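Print | E-mail

Room Safety Checklist – Brenier House, Workroom 602
28 March 2025
By Hadiza Eze

Second walk-through of the year, and what a nice change from the last one! Comments are next to each item so Eirini Tzavaras can pick up the open ones.

Door and exit route – OK. Door swings fully open, and the exit sign lights up on test.

Floor – OK. No trailing leads on the walkway. I went over it twice because this was our worst item last time, and it's lovely to see it sorted.

Lighting – OK. Good and bright over the work area – a big thank you to whoever chased the new tubes.
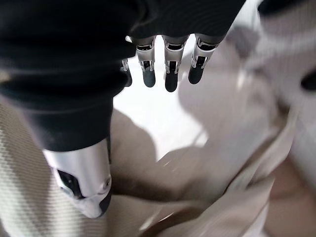 Outlets and power strips – needs action. Two strips have no test sticker. Please take them out of use until Eirini has checked them.

Fire extinguisher – OK. Gauge in the green, pin and seal in place, tag good until May.

First aid kit – needs action. Burn gel is missing, and the eye wash is nearly out of date. Everything else is there and beautifully laid out.

Storage shelves – OK. Heavy boxes are on the bottom now, labels facing out. Love it.

Window latch – sticks a bit but closes. Reported to the Adebisi front desk, job no. 76.

Open items go to Eirini Tzavaras. Please initial the sheet by the door when yours is done.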